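The two-page safety checklist and why I don't trust it

Posted by Wian Venter, 2/21/20

Print this post | E-mail this to a friend

I have now read the Palora guidance on household robots twice, once quickly and once with a pencil, and I still can't tell you what it asks anybody to do. It says a risk assessment must be "appropriate to the task." Fine. Appropriate according to whom? The person who wrote the task, usually, and that person wants to get on with it.

For those who haven't followed this, Palora is the good practice scheme that the Destenville people put together in August and that Mkhize has been pushing on small labs ever since. You fill in two pages, you sign them, you get to put a line on your website. The checklist has 80 items. I went through them and found that most can be answered "yes" by someone who has never been in the same building as the machine. Is there a named responsible person? Yes. Has the workspace been considered? Well, sure, I considered it over coffee.

My real complaint is with the section on domestic tasks. Someone decided that putting away dishes is "low consequence" and so it gets the short form. The reasoning seems to be that plates are cheap and kitchens are friendly. I have cut my hand open on a broken plate in a friendly kitchen, so I would like to see the evidence. A small arm moving slowly is still an arm, and the risk depends on what it is holding, how hard it is holding it and where your face is when you lean in to fix something.
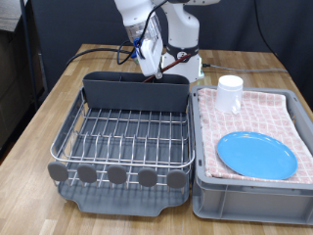 The short form also skips the things around the robot, and I think those matter more than the robot does. Where do the cables go? What happens if a cable gets caught on something during a move? Is the rack fixed down, or can it slide? Who decides that the table is ready before the next run, and do they say so out loud? You won't find any of that in the 80 items. You will find three separate items about the font size on the warning label.

And then the numbers. The Palora summary says the scheme was "informed by" 1,289 logged runs. Read the appendix and 932 of those came from one site, Nedumville, with one type of arm and, as far as I can work out, the same handful of operators. I don't doubt the runs took place. I doubt they tell us much about a different arm in a different room with an operator who started last week. I wrote to ask how many of the runs had been stopped by hand. The reply thanked me for my interest.

People tell me a weak standard is better than none, because it gets labs into the habit. Maybe. I've also seen the other thing, where the signed form goes up on the wall and from then on every question gets answered by pointing at the wall. A friend at Mkhize says I'm being unfair and that the second version will be tougher. He said that about the first version — while it was still a draft.

What I'd want is pretty dull. Write down the stop procedure in one sentence and have each operator do it once before they start, with the arm moving. Keep hands out of reach until the arm has been put on hold, even to straighten a cup. Log every stop, including the embarrassing ones, and publish the log. If you tell me you did 1,000 runs and stopped none of them by hand, I'm going to assume you weren't writing it down.

Comments on the draft second version are supposed to open soon. I'll send mine in, and I'll post whatever answer I get, if I get one.

Print this post | E-mail this to a friend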